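Kernlow Supper Club - minutes of the April meeting

Started at 7:10 in the side room, which was my fault because I had the key and parked on the wrong side of the building. Eleven of us to begin with and a couple more by the time we got to the money. I'm taking the notes again, so apologies in advance for the bits where I was also talking!

Last month's minutes: read and passed. One fix - I wrote that the spring supper was at the Cikov hall and it was at the Galtilitz one. Corrected on the club copy.

Money. We had $2,939 in the account at the end of March. The spring supper brought in a bit less than we'd hoped (the rain, and there was a ball game on), but we covered the food and the hall and still put something away. The Antoniuk bakery bill hasn't come in yet, so don't anybody get excited. We agreed to keep $1,000 in the account at all times and not touch it, after last year when we had to pass a hat for the hall deposit. All in favor, and pretty loudly too.

Summer supper. This took up most of the evening, as I figured it would. The choice is between the Galtilitz hall again or the long lawn at Cikov. Galtilitz has the kitchen, the ramp and a fridge that works. Cikov is prettier and gives us more space, but we'd be renting a tent and that quote came in at $900, and I nearly fell off my chair. Somebody asked if we could skip the tent and just hope. We talked about hoping for quite a while. In the end we voted for Galtilitz, 2 against, and both of them said they'd still bring salads.

Menu is cold chicken, the potato thing, green beans, rolls from Antoniuk, and pie. I'd like it noted that I asked for two kinds of pie and was told we'd see.
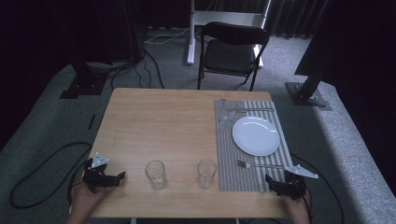

Tickets came up next. We're keeping the price where it is, kids under six free, and we'll sell at the door only if there are seats left. Last time people turned up with cousins and we were cutting the pie into slivers by eight o'clock - I don't want to do that again. Sign-up sheet goes on the library board and by the register at Antoniuk.

Dishwashing. We need a proper rota this time. I'm not going to write down who ended up at the sink until half past ten in the spring, but it was me. Two people per shift, three shifts, and you can trade as long as you tell somebody. The first shift filled up right away and the last one is wide open, so please think about it.

Recipe booklet. Still going, slowly. We have plenty of desserts and almost no soups. If you've got a soup, write it out with real amounts please, a "good handful" doesn't help the rest of us. Pages to me before the next meeting.

Other business: the big coffee urn is leaking from the tap again. I'll take it to the repair place in Cikov and report back. Somebody left a blue casserole lid in the Galtilitz kitchen and I have it in my trunk.

Next meeting is in May, same room, 7:00. I'll park on the correct side. We finished up at 8:50 and the lemon bars were all gone.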